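Investitionsplanung 2021: Was für die Demontagezelle noch fehlt

Die Planung für die Roboterzelle in der Elektronikdemontage geht in die letzte Abstimmung. Dinesh Sarkar hat die Bedarfsliste aus dem September überarbeitet und um die laufenden Kosten ergänzt. Der Arm selbst ist nicht mehr strittig. Offen sind Greiferfinger, Vorrichtungen und Ersatzteile — zusammen mehr als 20 Prozent des Gesamtbetrags.

Für die Finger liegen zwei Angebote vor. Vetar liefert einen Satz schmaler Finger in 6 Wochen, Altumton braucht 15, bietet dafür aber wechselbare Spitzen an. Entscheidend ist der Platz am Prozessorsockel: Die Speichersteckplätze liegen dicht daneben, und breite Finger stoßen dort schnell an die Verriegelungen.

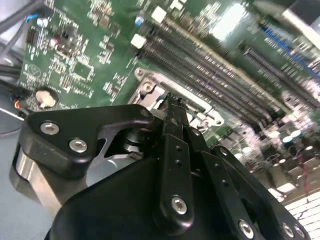
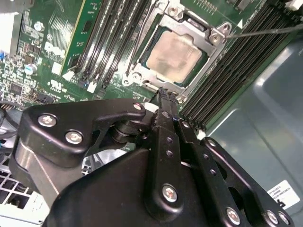

Arbeit an den Hauptplatinen: Greiferfinger am Prozessorsockel, auf dem zweiten Bild bei einer Platine im Metallgehäuse.

Sunil Wijesinghe bittet darum, die Vorrichtungen getrennt vom Greifer zu beantragen. Lose Platinen brauchen eine Aufnahme auf dem Tisch, Gehäuse eine Klemmung von der Seite. Beides in einer Position zu führen, hat bei der letzten Runde zu Rückfragen im Einkauf geführt. Auch die Kabelführung gehört in den Antrag, ebenso ein zweiter Satz Schrauben und Distanzscheiben für die Gelenke.

Nicht enthalten sind bisher Schulung und Wartung. Rurnness hat einen Wartungsvertrag angeboten, das Angebot gilt noch 23 Tage. Wer eigene Posten anmelden will, schickt sie mit Kostenstelle und gewünschtem Liefertermin an Dinesh Sarkar. Später gemeldeter Bedarf wird in die Nachtragsplanung übernommen.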